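An evening at the Zirkby workshop, with one arm and a great deal of tea

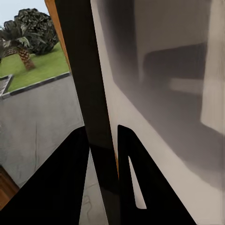

VISITS AND DAYS OUT

The Zirkby shared workshop is at the back of a former carpet showroom, and you find it by walking past it, reaching the canal, and coming back. I did this in June, in a light drizzle, having been promised an open evening with robots. The sign on the door said PULL. It was a push door. I mention this only so that you understand the level of engineering I was prepared for.

Inside it was a good deal better. The members have divided the place into a wood end and an electronics end, with a strip of yellow tape between them that sawdust is supposed to respect. Visitors were given a sticker, a pair of safety glasses and a mug, in that order, and were then left to wander. There was a man making a lute. There was a couple restoring a bubble car that had reached the stage of being entirely in biscuit tins. I liked them all, but I had come for the arm.

The arm is called Từ and belongs to Grigore Pană, who has been building it for 16 months, first in his spare bedroom and then, after what he described as a conversation, here. It's bolted to a slab of kitchen worktop on a steel trolley. The joints are printed, the motors came second-hand from a firm that was clearing out its stores, and the base is held down with more bolts than I've seen on some bridges. Grigore would like it to open his fridge and his kitchen cupboards. He has a bad shoulder and a tall kitchen, and he says that he'd rather spend two years on a robot than one weekend on lowering the shelves. I didn't argue. I have a shed full of similar decisions.

Before the real arm is allowed near a real door, it has to practise on a pretend one, and most of what there was to see that evening was on a monitor. Grigore uses a simulator called Jarkar, which runs on an elderly desktop computer with its side panel off. The view was from down by the gripper, looking past its two black fingers at a broad white front with a grey panel set into it, and a dark upright panel very close by. Off to the left was a paved area and a bright green lawn with a palm tree on it. It was raining on the skylight above us at the time, and several visitors stood looking at the lawn for longer than the robotics strictly required.

I asked what the hard part was, expecting to hear about motors. The hard part is distance. A camera placed low behind the fingers gets a splendid view of the fingers. It gets a rather poorer idea of how far away the door is, particularly when there's a dark edge running up the middle of everything. Grigore spent a fortnight moving the camera around in the simulator, a few millimetres at a time, before accepting that no single spot would do and that he'd want a second one up on the wrist. The second camera has been ordered. It had been ordered on my visit, anyway, and the tracking page said it was in Rotterdam.

The fingers were the bit I'd have happily taken home. He had a spare pair on the bench to hand round, and passed them to me still talking. They're long, angled things, and one of them has a tapered slot through it, the same as on the screen. The slot saves a little weight and lets the tip flex when it meets something solid. The earlier sets were kept in a margarine tub. Version one had snapped, version two had snapped somewhere more interesting, and version three had been sat on. I was encouraged to bend them and did so, with the caution of a man who has already paid for parking.

At half past seven we had the demonstration. Ten or so of us gathered behind the yellow tape (the bubble car couple had brought folding chairs, and were clearly veterans) and Grigore sent Từ through a set of moves in the simulator first. It went along towards the white door, stopped, considered its position and went backwards. He typed something. It tried again from lower down. On the third go it got a fingertip where he wanted it and he said a word in Romanian that I took to be technical.

Then the real one, which has no kitchen to play with yet and makes do with a bathroom cabinet door screwed to a post. The whole arm draws 180 watts when it's working hard, and it hums like a fridge, so if it ever does get into his kitchen at least it will blend in. It swung across, paused in front of the post, and opened the door by the width of a slice of toast. There was real applause. I've been to West End musicals that got less. It then shut the door, very gently, on its own cable, and Grigore pressed the red button and said that would be all for this evening.

Some practical matters, for anyone tempted. Membership at Zirkby is £27 a month, which covers tools, heating in theory, and a shelf. The shelf is small. You need an induction before you touch the lathe or the laser cutter, but anybody can use the soldering benches and the printers, and there's a cupboard of donated motors and gearboxes that I had to be walked away from. The controller boards Grigore uses are Ridex ones, bought by several members together to save on postage, and there were a few left over in a drawer when I was there. Ask at the electronics end. Ask loudly, they've usually got the extractor on.

Parking is on the street by the canal and free after six, or so the member who told me believed. The machine on the post believed otherwise. The café two doors down shuts at five, so eat first. Tea in the workshop is by donation into a jar shaped like an owl, and the biscuits are kept at the wood end, where they pick up a certain flavour of pine.

Open evenings run once a month from six until ten, though they start putting the lights out at quarter to. Grigore reckons he'll have both cameras fitted by the next one and wants to try the arm on a proper fridge, if somebody will lend him a fridge. It needn't work. It does need a door, hinged on the left, and you'd have to get it past the lute.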